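Feltamon Handling Project - progress report for June

1. Open day at Rotow

The open day went ahead at the Rotow site as planned. We ran the handle task in simulation on the big screen, using the same software the team works with every day. Visitors came through in groups and each group got the full talk before the runs started. 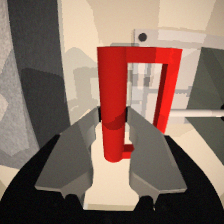 The handle task was chosen over block stacking on the advice of Bawa, our training partner, whose people felt a switch-type fixture was closer to what their members deal with at work. We agree and will keep it for the next quarter.

Most questions were about how the arm is told where to go. The short talk didn't cover this well - we have since rewritten it.

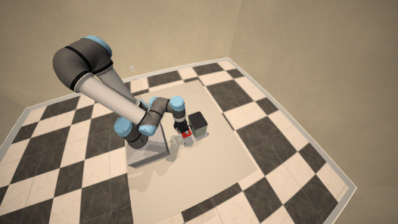
Simulated arm on its pedestal, gripper down at the red part.

2. Work completed this period

- Recorded 197 runs against a target of 200. The missing three were lost when a disk filled up and will be redone.
- Changed the room layout and fixture position between sets of runs.
- Added a close view from the gripper, with both fingers and the red handle in sight.

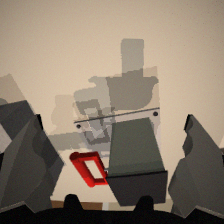

3. Spending

Printing and catering came to $800, paid from the outreach line. Jarkiser supplied the screen and projector at no charge. There is no change to the equipment budget.

4. Next period

We will redo the lost runs first, then start on the second fixture.
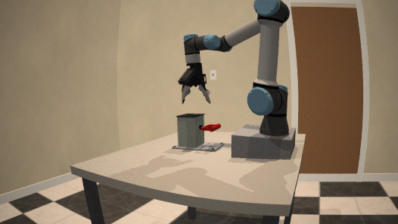
Bawa has asked for a repeat of the demonstration at its own centre. We can do this with two staff and one workstation, and would like your approval before we settle a time.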